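Professional Conduct on Networking Platforms
Course Handout, Unit 2: Contacts, Endorsements and Unwanted Messages
Prepared by Nerys Voyle and Ismail Lahlou
Revised 26 May 2018

Purpose of this unit

Unit 1 dealt with the profile as a public document. This unit turns to what happens once a profile is in use: whom a member accepts as a contact, what a member vouches for, and how a member writes to people he or she has never met. Students should have read the user agreement of at least one professional networking site before class, including the section on reporting.

The principal case for discussion concerns Pultach, a networking site for the building and fitting trades, and two of its members, Aba Baidoo and Rhun Price. The case is referred to throughout.

Background to the case

Ms. Baidoo designs small workplace kitchens and washrooms for the firm Gronow. She joined Pultach in September and within her first season had 83 contacts, most of them suppliers and former colleagues. Her profile listed her qualifications, her completed projects and a plain head-and-shoulders portrait.
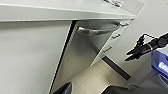
Members of Pultach are encouraged to post work in progress, and much of the site's traffic consists of comments on such posts. The comments are expected to be technical. A typical exchange might begin with a white countertop and its thick front edge, move to the recess beneath it, and end with a question about the seam beside the adjoining panel. Ms. Baidoo's posts drew remarks of this kind from people she did not know, and she answered most of them. Mr. Price was one of these correspondents. His first three comments concerned dimensions. His fourth, sent as a private message, concerned her portrait.

Accepting an invitation

An invitation to connect is a request for access. Depending on the site, acceptance may reveal a member's email address, list of contacts and activity. Students should be able to state, for any site they use, exactly what acceptance reveals. In this case, Ms. Baidoo had accepted Mr. Price's invitation before the private message arrived. Her acceptance signified willingness to discuss professional matters and nothing further.

The following practices are recommended:

1. Read the sender's profile before responding to an invitation.

2. Where there is no shared employer, project or event, ask the sender to state the purpose of the contact.

3. Review the contact list twice a year and remove connections that serve no purpose. Removal does not require an explanation.
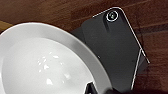
4. Keep private messages to the subject that prompted them. A change of subject should be offered as a question, so that the recipient may decline it.

Endorsements

An endorsement is a statement of fact made to strangers. Arwel Mostyn, a recruiter, told students on last year's course that he disregards any skill endorsed only by people outside the member's own field. On Hundilex, a competing site, one member held 900 endorsements for project management without having listed a single project.

Mr. Price had endorsed Ms. Baidoo for eleven skills on the day they connected. Students should consider whether an unsolicited endorsement places its recipient under an obligation, and whether the recipient may properly leave it on display. The course team takes the view that a member who knows an endorsement to be unfounded should hide it.

Responding to an unwelcome message

Ms. Baidoo had four courses open to her: to ignore the message, to reply privately, to report it to Pultach, or to publish it. She published it, with the sender's name visible.

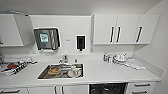

The post was shared more than 2,000 times. Some readers held that the message was a clumsy compliment and that publication was out of proportion. Others held that private replies had never discouraged anyone, and that a person who writes under his own name and job title has accepted the risk of being quoted. Mr. Price's employer, Jorutum, issued a short statement and declined further comment. Pultach later added a reporting button to its message window.

Students are not asked to decide who was right. They are asked to separate three matters that were confused in most of the public discussion: whether the message was appropriate, whether Pultach's rules prohibited it, and whether publication was a reasonable response.

Preparation for the seminar

Write one page on the case from the position of either Pultach or Jorutum. State what the organization knew, what its written rules required, and what it should have said in public. Bring a printed copy of the relevant rules from a site of your choice, with the reporting procedure marked. Late papers will be accepted only by prior arrangement with Mr. Lahlou.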